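FOR IMMEDIATE RELEASE
11 May 2018

Zamora puts the chemistry of the kitchen cupboard in a box, minus the volcano

A home chemistry kit from Bemix teaches acids, bases and crystals with ordinary groceries, and leaves baking soda eruptions to everyone else

Bemix today released Zamora, a home chemistry kit for children nine and up and for the adults who will end up doing half of it. The kit contains 33 experiments. None of them is a volcano. The company received a good deal of advice on this point from retailers, relatives and one very firm seven-year-old, and has decided to live with the consequences.

"The volcano is a fine experiment the first time," said Chiến Đàm, who designed the kit and wrote most of its handbook. "By the fourth school fair you are mainly learning about papier-mâché. I wanted something where the child has to guess what will happen and stands a fair chance of being wrong."

Zamora supplies droppers, test strips, filter paper, a small balance, two pairs of goggles and a handbook printed on paper that has been chosen for its tolerance of vinegar. The household supplies the rest: red cabbage, table salt, sugar, lemon juice, milk, cornstarch and patience. Bemix has looked into including the cabbage and does not recommend it.

What is in the handbook

The experiments are grouped by what the cook of the house is likely to be missing afterward.

The cabbage chapter makes an indicator dye and uses it to sort everyday liquids into acids and bases. Readers are asked to write down their predictions in pen. Shampoo causes the most arguments.

The sugar and salt chapter covers dissolving, saturation and crystals. One crystal experiment takes up to 70 hours and is clearly marked as such, following a February trial in which several families went on checking the jar every ten minutes and grew discouraged.

The milk chapter separates curds with vinegar and turns them into a hard, pale, button-like object of no commercial value. Test families were devoted to theirs.

Everything in the book can be done at a kitchen table with an adult present. The handbook asks that the table be cleared of food first, that goggles stay on until the last jar is rinsed, and that nothing made in an experiment be eaten, including the things that started out as food. This last rule is printed on every page, in a size the design department considers ugly. 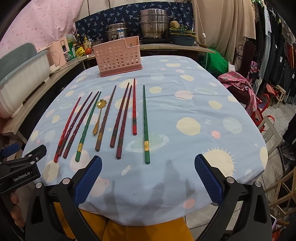

A handbook tested by people who did not want to read it

Before printing, Bemix gave the draft to Vokent, a small firm that edits instructions for a living and is hard to please. Vokent removed 4,000 words. Among the casualties were a history of litmus, a poem, and every use of the word "simply."

"The writers know chemistry and they love chemistry, and it showed," said Réjean Hawthorne, head of editing at Vokent. "There was a page and a half before anybody picked up a dropper. A nine-year-old will give you one sentence. I fought for that sentence."

Mr. Đàm confirmed that the poem was his. He has asked for it back.

The cuts made room for a section called "It Didn't Work," in which readers can look up what went wrong. Cloudy cabbage dye, crystals that never form and strips that refuse to change color each get a short explanation and a second thing to try. Bemix expects this to become the most heavily stained part of the book.

Teachers

A classroom edition, with larger quantities of test strips and filter paper, will follow. It includes a teacher's guide giving the setup time for each experiment and, on a separate line, the cleanup time. Early readers of the guide have described the second figure as brave.

Schools that would like to see a sample chapter before ordering can request the cabbage one from the Bemix education desk. Classroom windows should be of the type that opens.

Availability

Zamora is available now from Bemix and from selected toy and bookstores. Refill packs of strips and filter paper are sold separately. Goggles are also sold separately, for families with more than two people who insist on standing close.

About Bemix

Bemix makes science kits and workbooks for homes and schools. Its earlier kit, Gustolance, dealt with the chemistry of smell and is still on sale, though it is now shipped in a thicker box.

Media contact

Press office, Bemix. Review copies are available on request. Please say whether you already own a red cabbage.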